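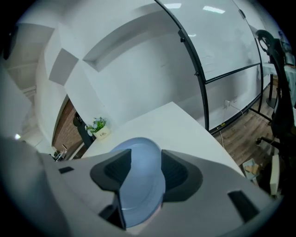
Virnness mobile whiteboard, large, black frame
Reviewed after six months of use in a small shared office

I should say first that I didn't want a whiteboard. I wanted a pad of paper. But there were four of us by August, all with opinions, and the pad kept going home in somebody's bag, so I was sent off to find something too big to fit in one.

The Virnness came flat, in a carton the courier described as "a door". Assembly is listed as 10 minutes. I can only assume this was timed by someone who had already put it together once that morning. Isla Pirihi and I took an hour and a quarter, including the part where we built the crossbar on backwards and the longer part where we discussed whose idea that had been. The bolts are decent and the holes line up. The instructions are drawings only, and the man in them has no face, which by step six I had started to take personally.

Once up, it is a solid thing. The frame is black metal with a bar running across, and it doesn't sag or twist when you push it about. The castors roll well on our wooden floor and the brakes hold, provided you put on all four. With two on, it creeps. I leant on it mid-sentence during a meeting and finished the sentence some way to the left.

Now the writing. Marker goes on beautifully, dark and smooth, and if you wipe it within the day it comes off just as nicely. Leave it over a weekend and you get a ghost. Ours has the faint remains of a floor plan, a shopping list and what I believe was an argument about invoices, all still there if you know where to look. The makers suggest their own spray. I bought a bottle, used it twice and found that a damp microfibre cloth and some bad temper did the same job. If you are the kind of person who cleans a board every evening you'll never see the problem, and I'd like to hear how the rest of your life is going.

The other complaint is glare. It's a glossy surface, and under ceiling lights you get bright white rectangles along the top. Tilting the board cures it, then gives you a new set lower down. We have settled on simply not writing anything important up there, so the top strip is where ideas from head office go.

Size is worth a thought before you order. I measured the wall and forgot to measure the doorway, so it went in on its side with the brakes catching on everything. It also takes up more floor than the photos suggest, as the feet stick out front and back. Park it near a desk and a chair on wheels will find those feet every single time.

I looked at two others. The Isaksson was lovely and cost over 900 pounds, which I was not prepared to explain to anyone. The Allell was cheap and wobbled in the shop, with a shop assistant holding it. The Virnness sits between the two and is much nearer the Allell on price.

Would I buy it again? Yes, with a tape measure in my hand. Buy your own cloths, ignore the pen tray (it holds two pens, and drops one) and keep the spare bolts, as we needed one in the second month.

Four stars. It would have been four and a half without the pen tray.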